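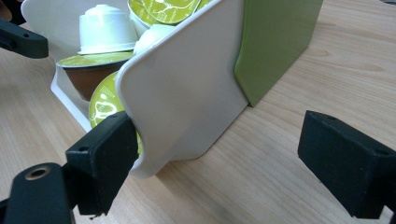

Whitelaw adds capsule holder to kitchen range

Hurkcombe, 18 May 2026. Housewares maker Whitelaw has added an open-top coffee capsule holder to its kitchen storage range. The holder is plastic, with a tall curved front panel in white and flat end walls in olive-lime. Retail deliveries start this week from the company's warehouse in Cillden.

The holder takes pods with a round flanged lid. Capsules are dropped in loose and can lie at any angle, so mixed types can be kept together. The left edge of the front panel is rolled outward, which stiffens the panel and removes the sharp corner found on the test parts made in January.

"The first parts flexed when they were picked up from the front," said product engineer Hülya Saraç. "We changed the edge and kept the wall thickness as it was."

Empty weight is about 600 grams. The first production run is 3,325 units, of which 500 are reserved for office supply customers. The holder will be stocked in 47 stores, with online orders handled by Movent.

Delyth Craddock, who manages the storage range, said a second end-wall color is being tested for heat and stain resistance. No release date has been set. Replacement end walls will be sold separately.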